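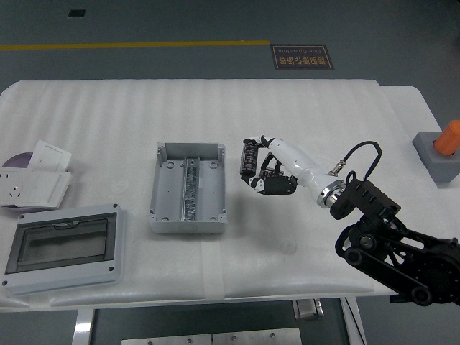
## Home blood pressure monitoring: notes for the evening talk

Start with thanks to Abena Mahama for organising. Phones on silent.

**Why measure at home (5 min)**

- One clinic reading is a snapshot. Some people run high in front of a doctor and normal in their own kitchen. Others do the opposite.
- Ask who owns a cuff. Wait for hands.

**How to do it**

- Sit for five minutes first. Feet flat, back supported, arm on the table at heart height.
- No coffee, cigarettes or exercise for 30 minutes before.
- Cuff on bare skin. Check the size - a cuff that is too small reads high.
- Two readings, a minute apart, morning and evening, for a week. Write down all of them, including the ones you don't like.

**Dinesh's slide**

- Patient diary from February. Go slowly, the print is small.
- Point out the missed evenings. Still a usable record.

**When to ring someone**

- Top number over 180 and staying there after a rest: call your GP the same day.
- With chest pain, weakness or trouble speaking - call an ambulance.
- Don't change your tablets on your own.

Questions, about 9 minutes. Yasmine Nasr has the 40 printed diaries at the door.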